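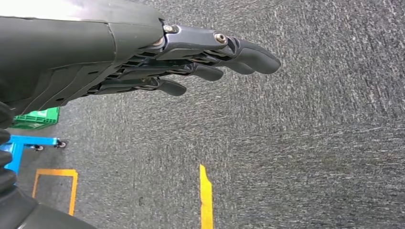
A dark gray robotic hand over speckled carpet.

The Carpet Years

I grew up on carpet. Wall to wall, up the stairs, around the toilet (yes, around the toilet), and in one rented house on Rosham Street it went partway up the side of the bathtub, like the tub was wearing a sweater. So when I tell you that last September I paid real money to have carpet put back into a room with perfectly good floorboards, I want you to know I come from a long line of people who would understand.

My friends did not. One of them stood in the doorway with her shoes on and said, "But you had wood!" I did have wood. I had cold, squeaky wood with gaps you could lose an earring in, and a downstairs neighbor who knew exactly when I got up at night for a glass of water.

I started looking in the spring, and I started badly, at a big showroom out in Minidport where everything was called Oatmeal or Driftwood and a young man followed me with a tablet. I left with a headache and 4 squares of beige. Then somebody at work mentioned Benítez Floors, a narrow little shop wedged in behind the bakery, and that's where I met Eldana Yilma, who has been selling and fitting carpet for most of her adult life and who looked at my beige squares the way a vet looks at a limping dog.

"Do you drink coffee?" she asked. I do. "Do you have kids, a dog, a bicycle you bring inside?" No, no, and well, sometimes. She put the beige in a drawer and I never saw it again.

What she sold me on was speckle. I had always thought of speckled carpet as office stuff, the sort of thing you stare at while you wait for the dentist, and I said so, maybe a bit rudely. Eldana laughed and rolled out a remnant on the shop floor, then dropped a pinch of crumbs from her own lunch on it and told me to go find them. I got down on my knees and looked. I found my own bus pass, which had fallen out of my pocket, and not one crumb.

Her other rule is to spend on the pad. Everybody comes in with a budget and blows it on the part they can see, she says, and then they call her in a year wondering why the hallway feels like a parking lot. I had 2000 dollars put aside. She had me drop down a grade on the carpet and go up on the padding, and I came in 200 under, which I spent on a lamp I didn't need.

The fitting took one morning. Her crew moved my bookcase with the books still in it (I'd meant to pack them, I really had) and by noon the room sounded completely different. Softer, like the minute after it starts snowing. I walked back and forth in my socks for a while and then lay down flat in the middle of it and called my mother.

She wanted to know the color. Then she wanted to know if I'd kept the offcuts, and I had, a whole roll of them behind the door. She's asked for the biggest piece. It's for her bathroom.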